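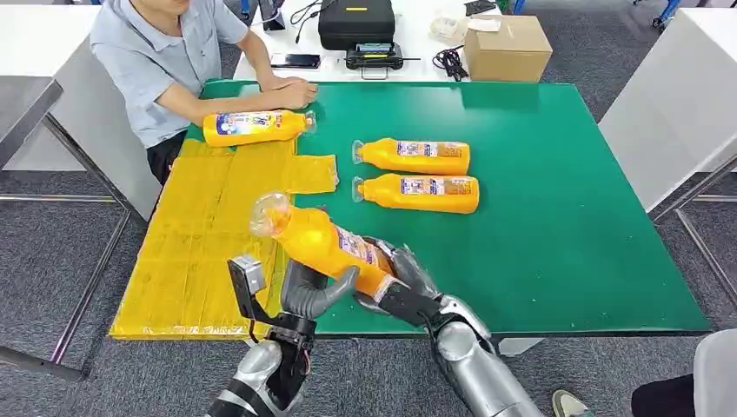 The Plusenon Reading Circle was formed in November by members of the Brorodlow library and has met every month without interruption for 17 years. I have served as its secretary for the past 3 of them, and I wish to record here the changes that take effect with the coming season.

Meetings will begin at 7 in the evening in the upper room on Jansen Street. The lower room has been returned to the library for its children's program. Members who have difficulty with the stairs are asked to write to me in advance, and the side entrance will be opened for them.

The first selection is a history of the Brorodlow canal, which was begun in 1610 and abandoned twice before boats could use it. The book runs to around 900 pages. Arnout Groen has agreed to lead the discussion and has divided the text into four parts, the first of which ends with the flooding of the eastern lock. I found the chapters on toll disputes slow, although the letters from the lock keepers are very fine.

Annual dues remain unchanged. Copies of the book may be reserved at the front desk, and those borrowed last season should be returned there before the first meeting.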